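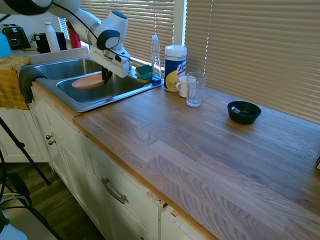 Kitchen sink with a plate in the right-hand basin, towels over the edge.

Local Council and Elections > Ward matters

Polling station moved out of Stekurthorpe

hedgeend
Posted July 7, 2024
Has everyone in Stekurthorpe had the letter? Our polling station for the by-election is now the Carrillo Hall in Drorstead. We have voted at the old school for as long as I have lived here. There are 416 of us on the register at this end of the ward and the letter gives one line of explanation, "following a review of premises". No mention of who did the review or whether anyone was asked.

I don't drive any more. The bus goes through twice in the morning and then not until teatime.

pollyw
Same letter here. My mother is 88 and thought it was a scam, so she put it in the recycling.

Remier Road Rob
It was in the June agenda papers, item 6. There was a consultation, it ran for two weeks and it was on the council website. I agree that is not much use to people who don't look at the website, but it isn't right to say no one was asked.

hedgeend
I said there was no mention of it in the letter. Two weeks on a website is not asking people.

Tamsin_K
The old school has a step at the front and another inside, and the ramp they used to put down was condemned. My husband uses a chair and has had to vote by post for the last three elections when he would have liked to go in person. The Carrillo has level access and a proper car park. I know it's a nuisance for some but it has been a nuisance for us for years.

pollyw
I didn't know about the ramp. Could they not buy a new one?

Tamsin_K
They were asked. The answer was that the building belongs to the diocese and it wasn't the council's job to alter it.

grumpy_of_drorstead
It's 2 miles. People drive further than that for a loaf.

hedgeend
People with cars do.

Long Acre
Postal vote. The form takes five minutes and you can download it or ring up and they send one out. Check the deadline, it comes sooner than you think.

fenwright
I'd be careful about telling everyone to go postal. My ballot pack came so late last time that I ended up walking it to the polling station anyway and handing it in. If you're in Stekurthorpe now you'd be handing it in at Drorstead, so you are no better off.

Long Acre
One late pack doesn't mean the system is broken.

fenwright
Didn't say it was. I said be careful.

Remier Road Rob
For what it's worth both candidates have been asked about this. Gumaro Robles put on his leaflet that he would bring the station back to the village. Damián Cuautle told the parish meeting he would rather see a second station opened at this end and keep the Carrillo as well. Neither of them has said what it would cost, and as far as I know it isn't for ward councillors to decide on their own anyway.

grumpy_of_drorstead
Robles voted for the parking charges when he was on the council before. I wouldn't put much weight on the leaflet.

pollyw
What have the parking charges got to do with it?

grumpy_of_drorstead
He said he was against those too, right up to the vote.

Remier Road Rob
He abstained. The minutes are online.

grumpy_of_drorstead
Same thing in my book.

Tamsin_K
A second station would suit me fine as long as we could get into it. The cricket pavilion is flat all the way in, there are toilets, and it's 50 metres from the bus stop.

hedgeend
Hadn't thought of the pavilion. It does get used for the playgroup in the day, but then so did the school.

Long Acre
Pavilion has no heating. Fine for July, not for a general election in winter.

Tamsin_K
They could bring heaters. They did at the school.

hedgeend
I rang elections this afternoon. It won't change for this vote, the notices have been printed. They will take written comments for the next review and the woman I spoke to said letters count the same as the online form. She was helpful, to be fair to her. She also said they don't run transport and don't plan to.

fenwright
I can take three people over from the war memorial, early evening, and bring them back. I don't mind who you're voting for. Send me a message on here.

pollyw
Mum and me please, if there's room. She needs the front seat.

fenwright
Yes, that's fine – one place left.

grumpy_of_drorstead
It was still only 2 miles last time I looked.

Moderator
Two posts removed. Please keep remarks about the candidates' families off the board. Parking charges have their own thread.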